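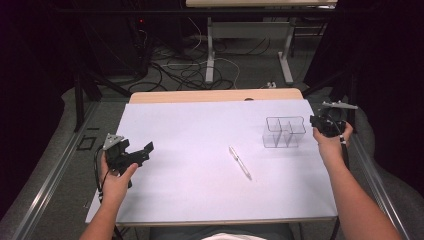 Elderberry Questions, Answered

I get a lot of email about the elderberries at Porkamach, so I've put the usual ones in one place. If yours isn't in the list, write to me and I'll get to it, probably on a Sunday.

Can I eat the berries raw?

Please don't. Raw elderberries can make you pretty sick to your stomach, and the stems, leaves and unripe green berries are worse. Cook them first. I simmer mine for a good half hour with the lid off.

How do you get the berries off the stems?

Freeze the whole clusters in a bag, then rub them over a big bowl. They pop right off! I used to do it fresh with a fork and my kitchen looked like a crime scene for a week.

Which variety should I plant?

I grow two, Gelon and Chu. Gelon is the heavy cropper, but the branches flop over after rain and I end up tying them to anything that stands still. Chu is smaller and tarter and I like it better for syrup. Plant both if you have room, they set more fruit with company.

How many plants do you have?

242 at last count, down from a few more before the deer found the bottom row.

When do you take cuttings?

November, once the leaves are down. Pencil-thick wood, two pairs of buds, bottom pair under the soil. Yolotzin Trujillo taught me to cut the bottom end at a slant so I can't stick them in upside down (I had been sticking them in upside down).

Will the syrup cure my cold?

I can't promise you that. A few small studies look hopeful and others don't show much. I drink it hot with ginger and it makes me feel looked after - that's as far as I'll go. If you're pregnant, on medication or have an immune condition, ask your doctor first.

How long does it keep?

A couple of weeks in the fridge. I freeze the rest in ice cube trays.

Do you ship?

Dried berries and cuttings, yes. Syrup, no - I had one bottle break in the mail and that was enough. You can pick syrup up at the Stokidier market, 51 jars most weeks, and they go early.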